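곱슬머리 게시판 > 제품 수다

제목: Plisard 젤 + Cleltasau 리브인 조합, 저만 이제 알았나요?!

곱슬구름
2021년 6월 16일

3월부터 린스 겸용 워시는 끊고 스타일링 쪽만 이것저것 바꿔보는 중인데요, 드디어 정착할 만한 조합을 찾은 것 같아서 신나서 글 씁니다. Cleltasau 리브인 크림을 먼저 바르고 그 위에 Plisard 아마씨 젤을 얹는 거예요. 제 머리는 3A랑 2C가 섞여 있고 숱 많고, 저다공성이에요(물 뿌리면 방울로 또르르 굴러떨어지는 그 머리 맞습니다ㅋㅋ).

순서가 중요해요! 물이 뚝뚝 떨어질 때 크림을 손바닥으로 쓸어내리듯 바르고, 고개 숙여서 젤을 구깃구깃 쥐어줍니다. 티셔츠로 감싸서 10분. 그다음 디퓨저 약풍. 다 마르면 겉이 라면땅처럼 딱딱한데 손으로 살살 부숴주면 컬이 진짜 탱글해요. 둘째 날까지 모양이 살아 있어서 거울 보고 혼자 소리 질렀어요.

밤톨파마
오 저 Plisard 젤 있는데 처박아뒀어요. 하얀 가루 올라오지 않던가요? 저는 Fikska 크림이랑 썼더니 어깨에 눈 내림...

곱슬구름
Fikska 저도 써봤어요! 그 크림이랑은 진짜 상극이에요. 손등에 둘을 섞어 문질러 보면 몽글몽글 뭉쳐요. Cleltasau는 손등에서 매끈하게 섞이더라고요. 사기 전에 손등 테스트 꼭 해보세요, 이거 하나로 돈 많이 아꼈어요.

습도97
저는 반대 의견이요. 장마철에 글리세린 들어간 젤은 비추입니다. 제 닉네임 보시면 아시겠지만 습도에 한이 맺힌 사람이고요. Plisard 성분표 세 번째가 글리세린이에요. 건조할 땐 좋았는데 비 오는 날 출근길에 컬이 다 풀리고 부스스만 남았습니다.

곱슬구름
앗 그건 생각 못 했네요. 제가 비 오는 날엔 계속 묶고 다녀서 비교를 못 해봤어요. 습도97님은 그럼 여름엔 뭐 쓰세요?

습도97
Cai 하드 젤이요. 향이 좀 독한 게 흠인데 고정력은 제가 써본 것 중 제일 나아요. 크림 없이 단독으로 씁니다.

미역줄기
Cai 단독은 저다공성엔 너무 뻣뻣하지 않나요? 저는 쓰고 나서 머리끝이 빗자루 됐어요. 글리세린도 머리마다 다른 것 같아요. 저는 여름에도 Plisard 잘만 쓰는데.

습도97
양을 많이 쓰신 거 아닐까요. 단발 기준 500원 동전 하나면 충분해요. 글리세린은 뭐 저도 제 머리 얘기니까요. 그래도 장마 전에 대용량 쟁이는 건 말리고 싶네요.

미역줄기
어깨 밑으로 오는 길이라 동전 하나로는 뒤통수도 못 발라요ㅠㅠ 다음엔 뒷머리만 반 정도로 줄여볼게요.

밤톨파마
방금 손등 테스트 하고 왔어요!! Plisard랑 Fikska 진짜로 뭉쳐요 와... 여태 젤 탓만 했네. Cleltasau 소용량 있나요?

곱슬구름
네 여행용 있어요! 저도 그걸로 시작했는데 일주일에 세 번 감아서 최대 14번까지 썼어요. 펌프가 아니라 튜브라서 끝까지 짜 쓰기도 좋고요.

참, 젤을 냉장고에 넣어두는 분들 계시던데 저도 따라 해봤거든요. 여름엔 두피에 닿을 때 시원해서 너무 좋아요! 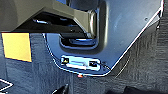
다만 너무 차가우면 젤이 되직해져서 크림 위에서 밀려요. 저는 씻기 전에 미리 꺼내놨다가 손바닥에서 한참 비벼서 써요. 그러면 발림성이 평소랑 똑같아요. 귀찮으면 그냥 실온에 두고 쓰세요, 컬 모양 차이는 저는 못 느꼈어요.

미역줄기
냉장고ㅋㅋㅋ 저희 집은 가족이 요거트 소스인 줄 알고 뚜껑 연 적 있어요. 이름표 필수.

습도97
냉장 보관은 찬성. 여름엔 그게 마음 편해요. 근데 곱슬구름님, 비 오는 날 한 번만 풀고 나가보시고 후기 부탁드려요. 제가 틀렸으면 Plisard 다시 사겠습니다.

곱슬구름
좋아요! 다음 비 소식 있으면 앞머리까지 풀고 나갔다 올게요. 반쪽은 Plisard, 반쪽은 Cai로 해볼까 싶기도 한데 Cai가 없네요. 혹시 작은 용량 파는 데 아시는 분?

습도97
Cai는 큰 통만 나와요. 댓글로는 주소 못 적으니 쪽지 주시면 샘플 덜어서 보내드릴게요.

곱슬구름
헉 감사합니다!! 쪽지 드렸어요!

밤톨파마
반반 후기 기다립니다. 저는 일단 Cleltasau 여행용 주문 완료했어요.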